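How Trees Keep a Record of Their Lives
Huvelthorpe Museum of Natural History -- Young Readers' Pages

Trees do not write anything down, but they do keep records. Each year a tree adds a new layer of wood just under its bark. When the tree is cut across, these layers appear as rings. Scientists who study tree rings are called dendrochronologists (say: den-dro-kruh-NOL-uh-jists).

How a ring is made

A tree grows outward from a very thin layer of living cells called the cambium. In spring, when there is plenty of water, the cambium makes large cells with thin walls. This wood looks pale. Later in the summer, growth slows down. The new cells are smaller and have thicker walls, and this wood looks darker. One pale band and one dark band together make one year of growth.

In places where the weather is much the same all year, many trees do not form clear rings, and their ages are harder to learn.

What the rings can tell us

A wide ring usually means a good year, with enough rain and sunshine. A narrow ring may mean a drought, a cold summer, or an attack by insects. A forest fire can leave a dark scar on one side of the trunk. If the tree survives, new wood slowly grows over the scar and hides it inside.

The oldest piece in our Ritetti Gallery is a slice of oak with 206 rings. The Bustamante pine, which stands by the stairs, has 404. Visitors may touch the pine but are asked not to touch the oak.

From rings to grain

The same layers can be seen in boards and furniture, although they look different there. When a log is sawed lengthwise, the saw passes through the rings at an angle. The rings then show up as long lines, waves, and ovals. These patterns are called grain. Ovals placed one inside another often appear where the saw has sliced through a gentle bulge or bend in the layers.
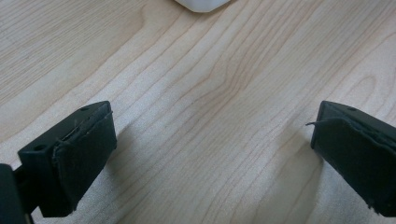
Reading a tree without cutting it down

Scientists do not need to fell a tree to study it. They use a hollow tool called an increment borer, which is turned by hand into the trunk. It takes out a thin rod of wood, not much thicker than a drinking straw. The rings appear on the rod as a row of small stripes.

Baltasar Ortuño, who looks after the museum's wood collection, took samples of this kind in the Estuvent Forest one February. The oldest living tree he studied there had 232 rings in its sample. A borer does not always reach the exact center of the trunk -- so the tree may be older than its sample shows.

Words to know

Bark: the outer covering of a tree.
Cambium: the thin layer where new wood and new inner bark are made.
Heartwood: the older wood in the middle of the trunk. It no longer carries water.
Sapwood: the younger wood near the outside. It carries water up to the leaves.

The Ritetti Gallery is on Floor 4. Children under eight must be accompanied by an adult.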